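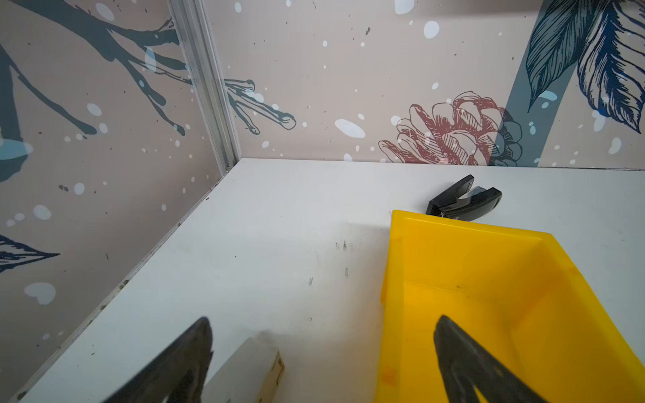
책상 정리 자주 묻는 질문

스쿠르시데(Skurside) 문구 정리 교실에 늘 관심 가져 주셔서 고맙습니다. 2026년 8월 새로 오신 분들이 많이 물어보신 내용을 모아 천천히 적어 보았어요.

스테이플러도 수납함에 넣어야 하나요?
매일 쓰신다면 굳이 넣지 않으셔도 괜찮아요. 저희도 노란 플라스틱 수납함 바로 뒤에 검은 스테이플러를 두곤 하는데, 손이 금방 가서 참 편하답니다. 다만 벌어진 채로 두면 손끝을 다칠 수 있으니 꼭 닫아 주세요.

작은 종이 상자들은 어떻게 할까요?
속이 비었으면 접어서 버리시고, 심이나 클립이 남았으면 상자째 수납함에 세워 두세요. 다른 통에 옮겨 담으면 규격을 잊어버리기 쉽거든요(저도 몇 번이나 그랬어요!).

하얀 책상에 생긴 거뭇한 자국은 지워지나요?
먼저 물기를 꼭 짠 부드러운 천으로 닦아 보시고, 그래도 남으면 중성세제를 아주 조금만 묻혀 주세요. 긁힌 자국이라면 지워지지 않으니 너무 세게 문지르지 마시고요.

눈 내리는 나뭇가지와 솔방울 무늬 벽은 여름에도 그대로인가요?
네, 그대로 둡니다. 담당 강사 이시다 아스카 씨가 워낙 좋아하는 무늬예요.

수업은 얼마나 걸리나요?
한 번에 70분이고, 서랍까지 함께 배우시는 반은 85분이에요. 집에서 쓰시는 문구를 조금 챙겨 오시면 그 자리에서 같이 자리를 정해 드립니다.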